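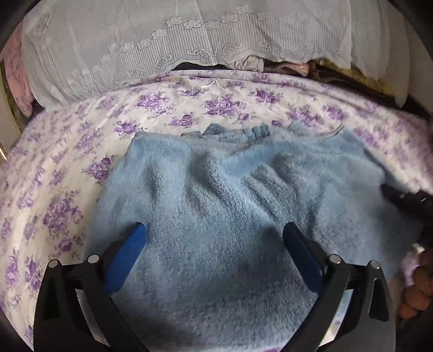 4.2 Fabric handling with the Esine hand-held gripper

Home | Papers | Methods | Data | Contact
Last updated 30 November 2020

Figure 3. The Esine gripper held open over a light blue fleece garment on a bed. The ribbed blue pads sit on the inner tips of the two black fingers.

Soft clothing was the part of the review we looked forward to most, and the kit did not let us down. The Esine is sold by Draner as a complete hand-held set: the gripper, two fingers with blue contact pads, a spare pair of pads and the recording software. We used one set, bought at list price, for all of the trials in this section. Gu and Symonenko did the handling in a furnished apartment in Brenberg, working on ordinary beds with ordinary sheets, and Dong scored the recordings afterward without knowing which pads had been fitted.

We ran 297 pick-and-fold trials. Fleece was a joy to work with! The pile is thick and the folds stand up from the bed, so the operator can bring the open fingers down on either side of a ridge and close on it (Figure 3 shows the fingers in the open position, with the pads leaning toward each other in a V). Thin cotton is harder. A single flat layer gives the pads very little to close on, and both operators soon learned to push the cloth into a small ridge first. Of the failed grasps, 27 came from this one case, and we would love to see a thinner pad offered for it.

The pads themselves deserve a word. We compared the ribbed pad with the smooth one that Draner supplies as the spare, and the operators preferred the ribbed pad on every fabric except satin, where it tended to leave a faint line. Swapping a pad takes a minute or two with the screwdriver in the box — a small thing, but it meant we could change pads between garments and keep going. The screws on the fingers stayed tight from the first trial to the last.

Weight was our main worry before we started. Symonenko has small hands and found the grip a little wide, though she still finished her longest session without a break. Gu asked for a wrist loop. Neither of them wanted to go back to the Yan gripper we had used in February, whose fingers open less far and tend to brush the cloth on the way down.

Trials on towels and bed linen are reported in Section 4.3.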